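Subject: Re: [gripper-users] Over-squeeze fault - can we call it closed?

On Sunday the Triledwood group wrote:

> Hi all,
>
> Good news on the over-squeeze fault. As most of you know, run 2335 ended with the
> Geraghty arm closing on a full tube of cream during a bed-tidy job and carrying on
> closing after it should have stopped. The tube split, the arm lifted what was left of
> it, and the jaws stayed shut until somebody hit the stop button. The software stop on
> the screen did nothing.
>
> We have traced it to worn finger pads. The pads on that pair of jaws had gone
> smooth, the tube slipped, and the controller read the slip as a miss and closed
> further. With fresh pads on, and Evo release 3 loaded, we did 32 repeat picks on the
> same sort of tube and did not see the fault once.
>
> Unless there are objections we would like to mark it closed and go back to running
> the arm with the side guard off. It gets in the way of the bin.

I do have objections, and I'd ask you to leave the guard where it is until they have been dealt with.

First, you changed two things at once. New pads and a new Evo release went on before the repeat picks, so the result can't tell you which of them mattered, or whether either did. If you still have the smooth pads, put them back on and run the same picks on release 3. Then do it the other way round. It is dull work and I know the arm time is precious, but at the moment "we have traced it to worn pads" is a guess with a test next to it.

Second, the repeat picks were all done on one sort of tube. The job that failed was a tidy job, where the arm has to get through whatever it finds and drop the rubbish in a bin. The recordings it learned from are full of soft stuff, boxes and wrappers, and you don't pick those up the same way. I went back through our own hand-held set to see what sort of thing ends up in the bin. There's a cardboard box with a red pattern in there, and a white roll leaning against the side that would give a great deal more under the same squeeze.
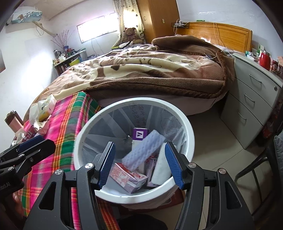
Tidy set, bin between the jaws.

A slip on the box and a slip on the roll would look quite different to the controller. If your explanation is right, smooth pads should have been causing trouble with hard cartons long before they caused it with a tube. Did they? I can't find any sign of it in the logs you shared. The earlier runs with that same pair of pads look fine to me, including several with stiff packaging.

My own suspicion is the jaw width. When we record by hand, the person holding the gripper feels the thing give and eases off. All that gets saved is how far open the jaws are. Tamari then lines that up with the video, and if it is even slightly late, the arm gets told to be at the closed width while the picture still shows it on the way in. With a box you would never notice, as the box stops the jaws. With something that squashes, the arm simply goes where it was told.
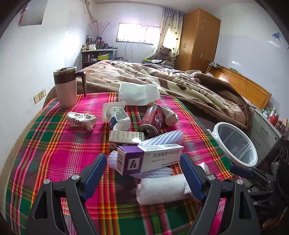 Tamari's timing check ought to be run against mixed jobs like ours before anybody signs this off. The check that ships with it uses one rigid block on a bare table, and it passes every time, which tells me very little. Our bed set has a red drink can on its side, with a squeezed beige tube just behind it and to the right, and a white tube next to the can as well. I'd want to see jaw width plotted against video time for each of those as separate picks. If the delay is the same for all of them, I'll drop the Tamari idea and say so on the list. I haven't run it myself yet because our copy won't open files from the new Evo release, so if somebody has a way round that, please send it.

Third, the force limit. The Geraghty arm is supposed to stop at 40 newtons at the fingers. The report on run 2335 doesn't say what the force reading was when the tube split, and the log has a gap in exactly that place. Was the limit reached and ignored, or did the reading never get that high? A tube can split at a low squeeze if it is caught near the end. If the limit was never reached then it isn't protecting a hand either, and it should come out of the safety notes until we know.

Then there is the screen stop, which your message gives one short sentence. I'd put it at the top. Pads wear out and timing drifts, and I can live with both. A stop that doesn't stop is a separate fault and should have its own entry. Neither new pads nor a new release would be expected to fix it, and I can't see that anybody has tried it since. Has it been tested with the jaws already closed on something? Ours works when the arm is moving freely. I have never tried it in the middle of a grip, and I don't suppose many others have.

As for the guard getting in the way of the bin, move the bin.

What I'm asking for:

- keep the fault open, and split the screen stop into a fault of its own
- old pads on release 3, then new pads on the old release
- the raw force log from run 2335, gap and all, not the tidied one
- guard on for every run until the screen stop has been tested under load

I can do the pad tests here if Triledwood will post me the smooth pair. Please don't clean them first.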